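Norkberg opens registration for small-space laundry program

November 16, 2021
By the Norkberg press office
2 min read

MELLUS – Norkberg will open registration today for Unia, a home-skills program on drying and sorting laundry in apartments that have no yard and no dryer.

The program has 6 sessions and 1000 places. A trial run in September filled all 100 of its places, and many of those who took part asked for more time on hanging racks and small items such as socks.

Unia covers clip racks, garment hangers, stands that fit on a table, and ways to keep the basket close at hand. Households in Mellus can join free of charge. Printed guides will go to 4000 homes before the program starts – no registration is needed to get one.

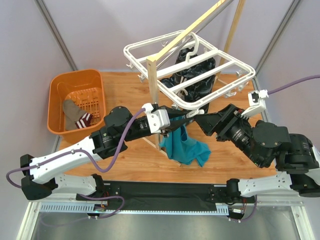
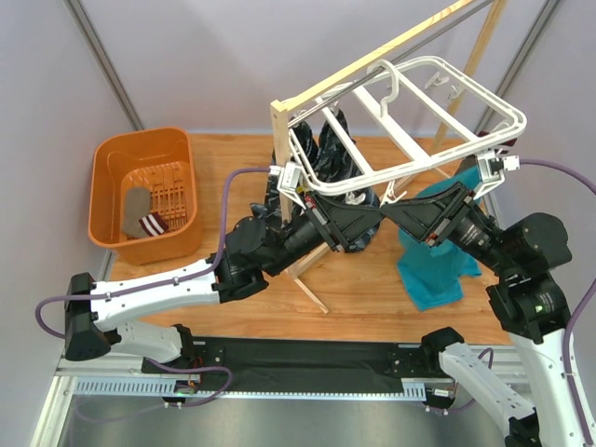 Laundry practice with a basket and a clip rack.

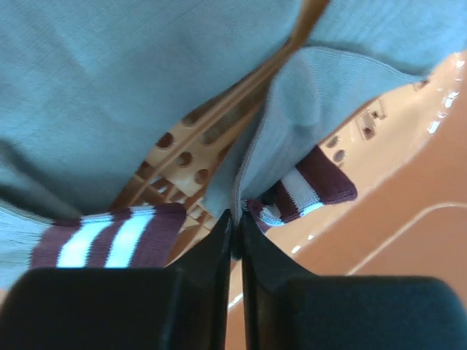
Sessions will be held at the Heydari building in Mellus. Racks, stands and baskets are provided, and people may bring items of their own that are hard to dry. Knitwear gets a full session, with time spent on folding as well as hanging.

Registration forms are available at the front desk of the Heydari building. Places are given in the order forms are received.

Comments (3)

Did the September one. The part on where to put the stand was worth the trip.

Is there parking at Heydari, or should we take the bus?

Got the guide last week. The print is small but the drawings are clear – would like a page on bed sheets.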